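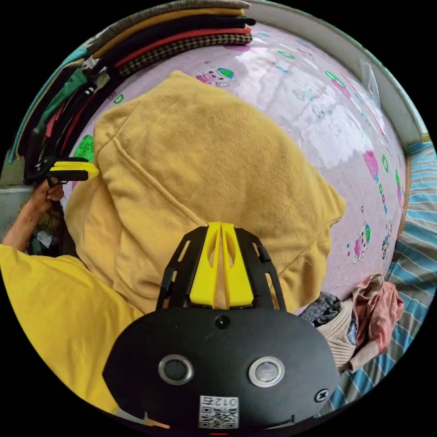

Thibault Boyer reckons the finger play on these is all in the slide and none of it in the fingers, so stop swapping fingers. Ok. But I've swapped them and it got better for a day?? So which is it.

Setup: pair of hand-held grippers, yellow fingers, used for cloth. Mostly folding, some picking out of a heap. Unit 012 is the one playing up. Closes fine on a mug, closes fine on a block, then on fleece the tips splay and it lets go when you pull. Other one of the pair is fine on the same garment. Zeroed both on the Tornau jig this morning, width reads 3 mm at full close on 012 and 0 on the other.

Anyone had this. Need it sorted before the next lot.

— **slackbelt**

---

**ahonen_bench**

3 mm at full close is not a finger problem. Well it could be but I'd bet on the pulley grub screw. Take the fingers off, close it empty, read it again. If it still says 3 it's behind the fingers.

Did you zero with fingers on? Jig wants them on. Easy to get wrong.

---

**Loïc M**

Disagree with ahonen. We had two at Relthorpe doing the same, and it was fluff. Fleece sheds like mad, gets in the rail, packs up at the closed end. Carriage stops short, reads open. Looks just like a slipped pulley.

Tweezers and a dry brush. NOT compressed air, it drives it further in.

---

**slackbelt**

fingers were on for the jig yes. Will try them off.

Re fluff — had a look with a torch and there's a bit, didn't think it was enough. Mustard coloured so you can guess the source.

Thing is, if it was fluff why does it only let go on cloth? Hard stuff is fine

---

**ahonen_bench**

Hard stuff is thicker than 3 mm, that's why. Mug handle never gets you to the end of travel. Single layer of fleece squashed flat does. Try it on a bit of card, bet you it drops that as well.

---

**slackbelt**

Card falls straight out. Fair enough.

---

**Loïc M**

so we both predict the same thing, great. Clean it first, costs nothing. If you go at the grub screw you have to redo the whole width cal after and then you won't know which one fixed it.

---

**ratchet_1659**

Third option, sorry. Check the finger screws aren't bottoming out. Somebody here fitted the longer ones out of the Atmont kit and the ends poked through and fouled the carriage. Only showed at full close. Took me an entire afternoon and I was quite rude to a spring.

Also how tight are you doing them? Snug, not heaving on it. Plastic creeps.

---

**slackbelt**

Right. Did it in order.

1. Fingers off, closed empty. Still short. So not fingers, Thibault was right about that part
2. Screws are the short ones, not Atmont. Not touching anything
3. Brushed the rail. Got a surprising wad out of the far end, behind the end stop where the torch doesn't reach
4. Fingers back on, jig again, reads 0

Then did 36 closes on card, no drops. Going back on to cloth now, both units.

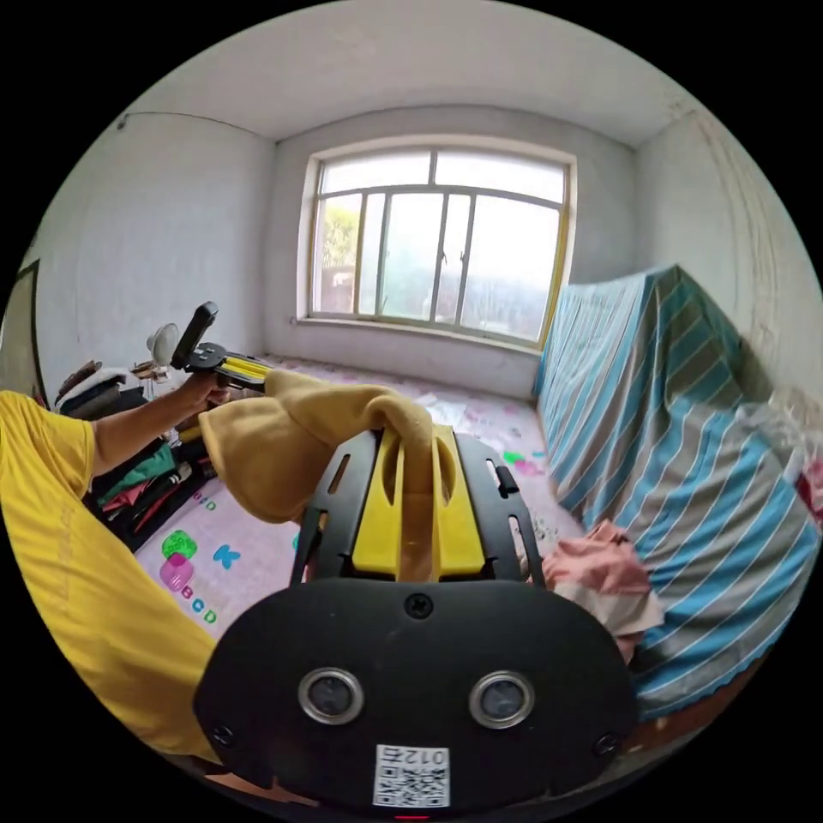

Plan is 100 closes on cloth before I call it fixed, with a jig check halfway and again at the end. If the number creeps up it's fluff building again and I'll need some sort of wiper on the rail. If it jumps in one go I'll beleive ahonen about the grub screw.

Also putting a paint mark across the pulley and the shaft while the cover's off. Should have done that in July when I had the other one apart.

---

**ahonen_bench**

Paint mark good idea. I still think you should put a key on that grub screw. The carriage hitting a wad of fluff over and over is how they work loose in the first place.

---

**Loïc M**

Leave it alone if the mark doesn't move! Every time you undo one of those the flat on the shaft gets a bit worse.

---

**ahonen_bench**

didn't say undo it. Said put a key on it. Nip test, clockwise only.

---

**ratchet_1659**

For a wiper, strip of felt stuck inside the cover, just kissing the rail. Change it when it looks grim. Don't oil the rail whatever you do, fluff plus oil = porridge.

---

**slackbelt**

Halfway. Jig says 0, paint mark lined up. Nip test done, it didn't turn. Tiny bit of new fluff at the far end already so felt is going in tonight.

Does it need to be both sides of the carriage or just the closed end?

---

**ratchet_1659**

Both. Mine's only on the one side and it just collects at the other.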